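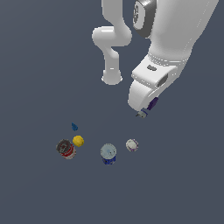
So I finally ordered new business cards. If you've known me for any length of time you'll know this is a big deal, because I have been handing out the old ones (with the phone number crossed out in pen and the new one squeezed in underneath) for longer than I want to admit in public. My sister calls them my ransom notes.

What pushed me over the edge was a trade breakfast in August. I do bookkeeping for small shops, mostly cafes and a couple of hair salons, and these breakfasts are where I pick up a good chunk of my new clients. I got talking to a very nice man who was opening a second bakery, we hit it off, he asked for a card, and I watched him look at that scribbled number and then look at me. A bookkeeper! With a crossed-out number! He was polite about it. He did not call.

I went home and started looking at printers that same afternoon, and wow, there is a lot out there. The big online places are cheap and fast and I have nothing against them, but I got completely lost in the options. Silk, suede, velvet, soft touch, spot gloss, raised gloss, rounded corners, square ones, skinny ones. I had eleven tabs open and a headache. I closed the laptop and made soup.

In the end I went with Studell, which is a little print shop over on the street behind the post office. I must have walked past it hundreds of times. The owner is Milan Meijer, and he has sample drawers. Actual wooden drawers, full of cards, and he just lets you stand there and handle them for as long as you like. I stayed for most of an hour. He went off and did other things and came back now and then to see how I was getting on, which suited me perfectly.

You really can't pick paper off a screen. I was sure I wanted one of those super thick cards, the kind that feel like a coaster, and then I held one and tried to slide it into my wallet and it was just annoying. I ended up with a plain uncoated stock, a bit off-white, sturdy but bendable. You can write on it with any pen. I do scribble on the backs of my cards all the time (dates, a reminder of which receipts to bring) so that mattered more to me than shine. Glossy ones smear, and then you've got blue thumbs and so does your client.

The wording took me way longer than the paper. My first version had my name, my title, my business name, a tagline, two email addresses, my phone, my website, my mailing address and three little social media icons. Milan printed it out on regular paper, cut it to size, and put it on the counter without a word. It looked like the back of a shampoo bottle.

So I started taking things off. The mailing address went first, as I work from home and I don't want people dropping by with shoeboxes (it has happened). Then the icons, because I post maybe twice a year and one of those is a picture of my dog. Then the tagline. I was fond of the tagline. It rhymed. My friend Lertchai Khunthong, who runs a frame shop and has much better taste than I do, read it out loud to me over the phone in a flat voice, and after that I couldn't keep it.

What's left is my name, "bookkeeping for small shops," one phone number, one email and the website. That's it! There's so much room on there now. I keep taking one out to look at it.

Then came the font business. I had two favorites called Paiva and Skeltau, and I went back and forth on them for days. Skeltau is rounder and friendlier. Paiva is a bit more buttoned up, with lovely numbers. I made the mistake of asking my family, so now I have a brother-in-law who feels strongly about lowercase g. I chose Paiva for the numbers in the end. I work with numbers, so they should look good, and the threes and eights in Skeltau were a little hard to tell apart when they got small. Do check that on yours if you're ordering. Print it at real size and hand it to somebody who needs reading glasses and hasn't got them on. My mother did the honors.

The other thing I'd tell you to do is proofread the proof backward, starting with the last line. I read mine top to bottom maybe ten times and was perfectly happy. Then on Tuesday night I went from the bottom up and there was a letter missing in my own web address. Ten times! I called the shop first thing in the morning and luckily they hadn't run it yet.

Cost-wise, I paid 152 dollars, and that covered the cards, the paper I wanted and a small setup charge for the layout. It's more than the online places wanted. I'm fine with it. I'd have spent the difference on reprinting the wrong web address.

One small regret is that I didn't order matching note cards while I was at it. I like to send a handwritten thank you when somebody refers a client to me, and at the moment those go out on whatever is in the drawer. Last month one went out on a leftover Easter card. Milan says he can do a pack of 36 on the same stock with just my name along the top, so that's probably next, once a certain salon pays its invoice (you know who you are).

Oh, and I mailed one of the new cards to the bakery man with a short note on the back. In pen, no smearing. We're having coffee next week.

If you've got a local printer you love, or a card horror story worse than mine, leave it in the comments. I'd especially like to hear what you all do with your leftover old ones. I've got most of a box, and so far they're making pretty good grocery lists.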